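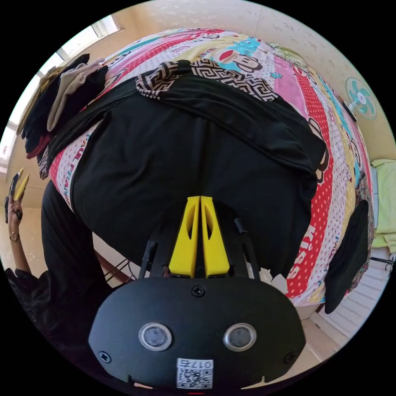

Halfway through the folding, on the monkey sheet.

Pidar single bedding set, reviewed after a good few months of hard use

I bought this in February when my nephew Nabil moved into our box room, and he got to choose, so we have monkeys. Stripes as well, in pink, red, white, yellow, teal and some paler ones, with polka dots thrown in and big cartoon faces. It is LOUD. I'd been after something plain from Coetzee in a soft grey and was told no in very clear terms.

First thing, the feel. It came out of the packet a bit stiff and smelling of cardboard, and I did wonder if I'd made a mistake. Two washes and it was fine, four and it was lovely. Some 82 washes later (I don't keep a chart, it's on the machine's counter and this bed accounts for nearly all of them) the colours are holding up well. The red has gone a touch softer, if I'm being picky. No bobbling yet, though the pillowcase has a loose thread at one corner that I keep meaning to snip.

The fit is my main grumble. It says it suits deep mattresses and ours isn't especially deep, but the bottom left corner pings off if you so much as kneel on it. I've put a Foritz clip on it and that's sorted it out. You shouldn't need a clip on a new sheet, mind you.

What I didn't expect to like is how handy it is on folding day. I do all the clothes on that bed as it's the right height for my back, and dark things show up brilliantly against the pattern. There's a black piece in the photo with a strip of black-and-white zigzag, Greek-key sort of stuff along the top, and on my old navy cover I'd have been patting about for the edges. The brown and maroon bits are easy to sort too – only the really bright T-shirts get lost.

Ironing: don't bother. Pull it off the line while it's slightly damp, give it a shake, done.

Delivery from the Plemdale shop took 5 days and they'd sent two left-over pillowcases from some other set, which they let me keep. Nice of them!

Four stars. I'd buy it again in the next size up – and Nabil says five, for the monkeys.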